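Linen room and folding table check, Okaseo guest rooms
Wednesday, January 23, 2019
Checked by: Laiba Siddiqui

Door opens all the way – OK. I moved the two crates that were behind it.

Lights – OK, but one tube hums. Tanveer, can you put it on your list?

Shelf brackets – OK. I leaned on every one and nothing budged!

Folding surface, snags and rough spots – OK. I ran a hand over the whole thing (twice, after what happened to the pillowcases in June).

Gray cloths, condition – see comment.
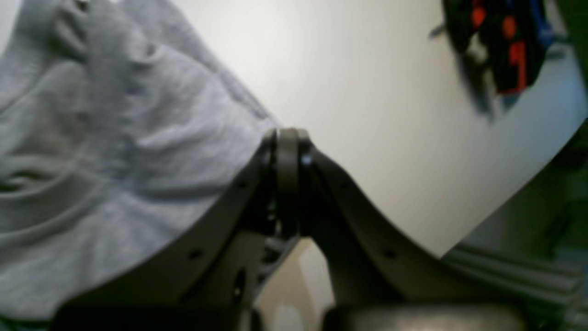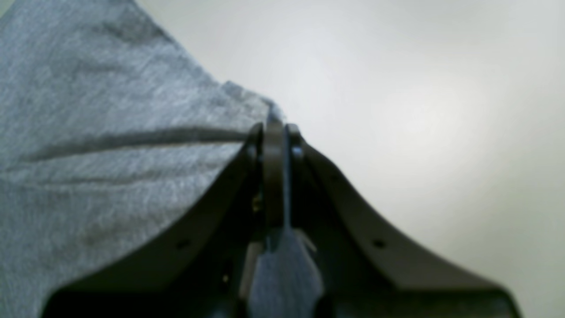 Pale surface, gray cloth in the second one.

Comment on the cloths: I like that soft heathered gray, but please smooth the creases out before folding, or the stack leans and ends up on the floor where somebody can slip on it. Lint goes in the bin with the lid.

Step stool – NOT OK. One rubber foot is missing, so I've tagged it and put it in the office. Please don't borrow it back, Naveed!

Extinguisher tag – OK, in date.

Still open: stool foot, humming tube. I'll look at both again on my next round.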